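**Budgeting for a two-arm setup to handle clothes: what am I forgetting?**

Posted by Isla Halliday

I run the back end of a secondhand clothing shop and have been given a budget, which is a new and alarming experience. The plan is two small arms on a bench, picking garments out of a pile and getting them onto hangers. Cordier quoted me for the arms and grippers. The total looked suspiciously manageable, so I assume something is missing. What else do I need to price before I sign?

**Rory Dalgleish**

Everything, more or less. The arms are the cheap part of owning arms. When I bought mine from Rulness, the line I left blank was fingers. Cloth bunches up, slips and twists, and you'll want to try more than one shape before you settle.

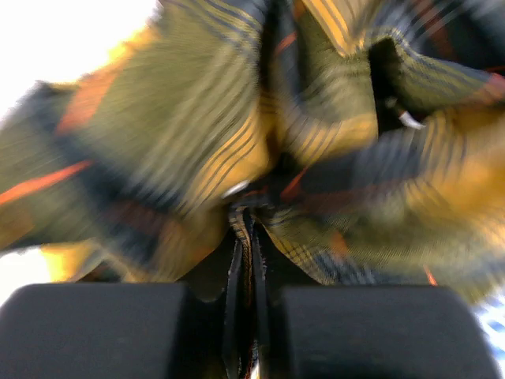
Get a price for spare finger sets up front, and ask how long they take to ship. Mine took 36 days, during which I owned a very expensive coat stand. Also ask whether the quote covers cables long enough for the reach you want. Mine did not – there went another $987.

**Fiona Ritchie**

depends on the clothes. t-shirts easy, anything with buttons good luck

**Sorcha Matheson**

Rory is right about fingers, but I'd budget for the bench first. Draw it at full size on the floor with tape, both arms stretched out, and then add the rack. Everyone forgets the rack.

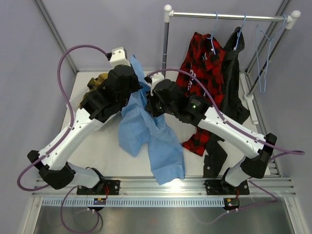 I put $2344 down for the rail, side walls and tabletop, and went over. A few more lines for your sheet:

- hangers, all one kind (buy 40 and stop)
- lights that don't glare off a white table
- a support plan, if Drosteo or whoever sells it will put reply times in writing
- your own hours, which your boss will enter as zero

Ask Cordier for a trial with your worst garments before you sign. If they offer to bring their own towel, keep shopping.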